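Two arms, one clock

October 2025

The engineer who writes the motion planner at Rirner did not want to talk about hardware. "The arms are fine," she told me at our first meeting in Boddale. "The difficult part is when both of them must agree."

Her planner is called Ovel. In September she replaced its scheduler, after 462 failed handovers were found in the logs. Most had the same cause: each arm kept its own clock, and the two drifted apart by up to 20 milliseconds. "It sounds like nothing," she said. "But one gripper opens, and the other believes it is still early."

The new version plans both arms as one body with 7 joints on each side. It is slower to compute – she admits this freely – and her colleagues complained.

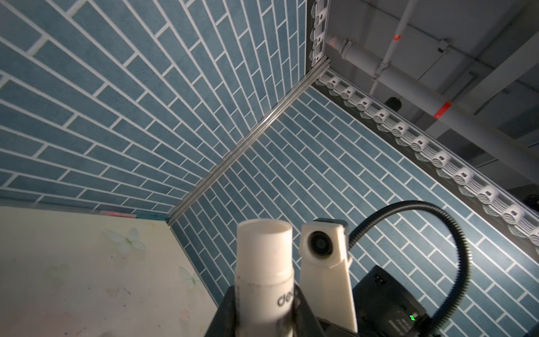
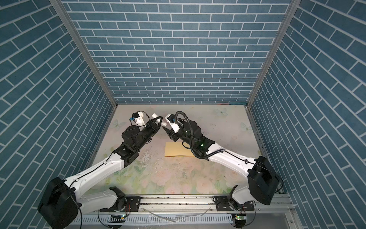 Perception was the second topic, and here she became more careful in her words. Ovel takes the wrist views and the fixed view together, and gives each a weight. When the grippers meet over the flowered mat with the white cylinder between their tips, she trusts the wrists more. "From the side, one arm can hide what the other is doing," she explained. Her next task is to label 1154 recordings by colour of error, red for timing and grey for vision.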